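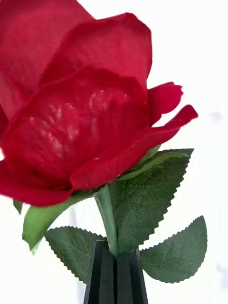
Polgate Shared Workshop, Robotics Bench
Working paper, December 2023

4. The rose task

Figure 3. Wrist camera view in the rose task. The stem stands in the black holder; the background is overexposed.

4.1 Why a fabric flower

Most write-ups of home-built arms report success on blocks, cups and bottle caps. We have reported such results ourselves, and we no longer put much weight on them. A block looks much the same from one side as from the next, it does not bend, and a gripper that arrives a little off will usually push it into place. A high score on blocks says little about the arm's sight and a good deal about the block.

The artificial rose was picked as a harder case. It has thin parts at many angles, and the part one wants to hold, the stem, is mostly hidden by the parts one does not. In Figure 3 only a short length of green stem shows between the base of the bloom and the opening of the holder, with a large leaf directly behind it. A program that looks for "the green thing" will find leaves. Ours did, for most of July.

4.2 The build

The arm was assembled from the Awwad plan set, with the printed joints remade twice after the first set crept under load. The wrist camera sits on a bracket of our own design. Control runs on a secondhand desktop machine under the workshop bench. The detection software is Rokemitz, used as downloaded, then retrained on our own pictures.

We bought one item sold as a ready answer to the lighting problem, an Avavance panel lamp. It made the background very bright and very even, as the seller said it would. Whether this helped is a separate question, taken up in 4.4.

4.3 What we measured

Training used 1436 wrist camera pictures, labeled by hand. Testing used 200 attempts, in which the arm was to close on the stem and lift the flower clear of the holder. We count an attempt as a success only if the flower came out and stayed in the grip until the arm was back at rest. Many reports in this area count a touch as a grasp. Under that looser rule our numbers would look much better, and they would mean less.

The arm passed fewer than half of the attempts. Failures were of 2 kinds. In the first, the fingers closed on a leaf. In the second, they reached the right height but stopped short in depth, closing on air in front of the stem. The second kind was more common and is the one we understand least. A single camera this close to the object gives poor depth, and the retrained model seems to guess depth from how large the bloom appears. When the bloom runs past the top and left of the picture, as it does in Figure 3, there is no full outline to judge by.

4.4 Doubts about the lighting

We had assumed that a plain white background would make the task easier. In one respect it does. The saw-tooth margin of the leaf behind the stem is crisp against the white, and so is the long pointed petal above it. Edge finding on those parts was close to perfect.

The trouble is that the edges we can find well are not the ones we need. The stem is pale and slightly glossy. The petal and leaf on the left side of the view are softer, and the same model that traced every tooth of the sharp leaf drew a different outline for the soft one each time it was run. A broad petal in the middle of the bloom carries a whitish sheen, and the model at times split it into two objects along that line. None of this showed up in our overall score for edge quality, which was high. We now think the score was rewarding the background.

The even light also removes most of what a person would use to judge distance behind the flower. There is a faint grey patch on the right of the view and little else. We ran a short trial with the lamp off and ordinary ceiling light, and the depth errors shrank somewhat, but the trial was too small to lean on.

4.5 Claims we do not make

The retraining used 3000 passes over the pictures. We did not test fewer, so we cannot say that so many were needed. We used one rose and one holder, so we cannot say the arm handles roses. The holder itself may be doing some of the work: its faceted sides give the detector strong upright lines just below the stem, and a model that had learned nothing about flowers could still score by finding the holder and aiming above it. We have not ruled this out. A test with the holder wrapped in plain paper is planned, and until it is run the results in 4.3 should be read as results for this rose in this holder under this lamp.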